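# Skurach Wellbeing Survey Kit

The Skurach kit is a ready-made household survey for towns, housing associations and employers who want to ask people how satisfied they are with their lives and get answers they can compare from one year to the next. It comes as a printed set, an online set, or both under one license.

The core questionnaire was written by Þórey Bisgaard and has 20 questions. Most people finish it in one sitting. It covers life satisfaction, sleep, commuting, contact with neighbors, worry about money, and time spent caring for someone else. Each main question uses the same scale from 0 to 10, and every question can be skipped.

## What you get

- Core questionnaire, large-print version included
- Interviewer guide with wording for doorstep and phone use
- Sampling worksheet for picking addresses
- Scoring workbook (opens in any common spreadsheet program)
- Reference tables from the Hodoroagă round
- License for 2 survey rounds

## Reference tables

The Hodoroagă round was run in September and collected 3,643 completed questionnaires. Of those, 1,864 came from people living with a partner. The tables give average scores by age band, household type and work status, with the margin of error printed next to each figure. Groups that were too small to report are left blank.

The tables show which groups scored higher or lower. They don't show why. If married respondents in your town report higher scores than single ones, the kit can't tell you whether marriage raised the score or whether more satisfied people were more likely to marry. The guide has a short chapter on how to word this in a press release, and we suggest reading it before you publish anything.

## Choosing a version

**Skurach Core** is the standard set described on this page.

**Skurach Edel** adds a follow-up form for people who answered the previous round. Pick this one if you plan to track the same households - it can't be added to a Core round after the fact, as the address sheets are numbered differently.

Both versions can be used with Skultlow, our online collection tool. Paper answers are typed into the same form, so the two sets end up in one file.

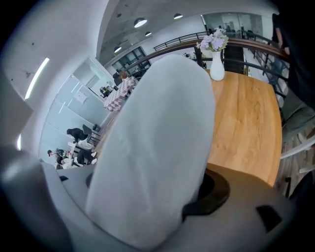
Skultlow accounts are set up by hand, usually by the Wednesday after your order is confirmed. You can start on paper before then and enter the answers later.

## Ordering and returns

Orders are taken by email or through the form on the contact page. Please tell us the number of households you plan to reach and whether you need the large-print version in quantity. Unopened printed sets can be returned. The license can't be refunded once the scoring workbook has been downloaded.

Translations are not included in the price. Ask before you translate the scale labels yourself, as small changes in wording move the averages and the reference tables will no longer match.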